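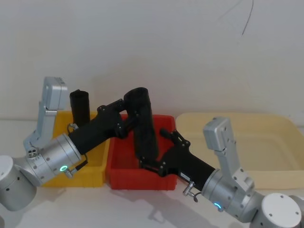

*Two robot arms above a red bin.*

# The Clumex Cycle, Library Edition

**Publisher:** Trundis Press
**Item number:** 1807
**Format:** 2 hardcover volumes in a slipcase
**Reading level:** Grades 7 and up
**Price:** $65 per set

The Library Edition brings together the full text of Okafor's space adventure in a form made for frequent lending. The first volume follows the Mimalora, a supply ship whose crew wakes to find its home port gone from every chart. The second takes up the story on the surface of Clumex, where the youngest crew members must decide whether to answer a signal from their own ship.

The text follows the author's corrected edition. Chapter breaks match those of the paperback, but page numbers do not, and teachers using both formats in one class should assign reading by chapter.
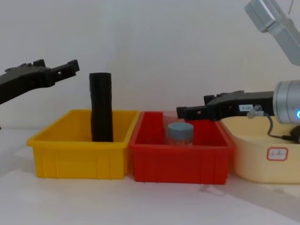 *Yellow bin with a black cylinder standing in it.*

## Binding and Paper

Both volumes have sewn bindings and printed covers without dust jackets. The interior stock is 70 lb. cream paper. A blank panel on each spine allows room for a call number label. The slipcase is intended for shelf display and may be discarded without affecting the guarantee on the bindings.

## Supplementary Material

The second volume includes a map of Clumex, a list of characters, and the short story "Low Orbit," which takes place before the opening chapter. Readers new to the series are advised to leave the story until last. 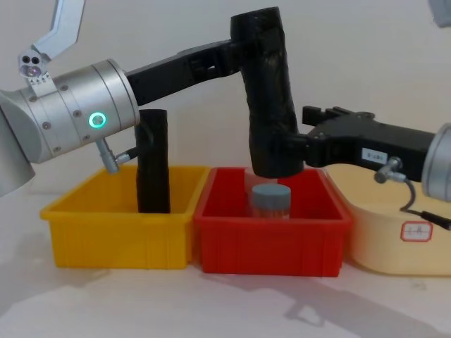
Ekene Balogun writes that the short story should have been printed first, as it explains the captain's silence in the early chapters, and adds that the larger type "made the second volume much easier to read aloud."

## Ordering

Schools and public libraries may order by purchase order or card. Volumes are not sold separately. Sets damaged in shipping will be replaced upon written request to Trundis Press.

Page updated 11/07/2025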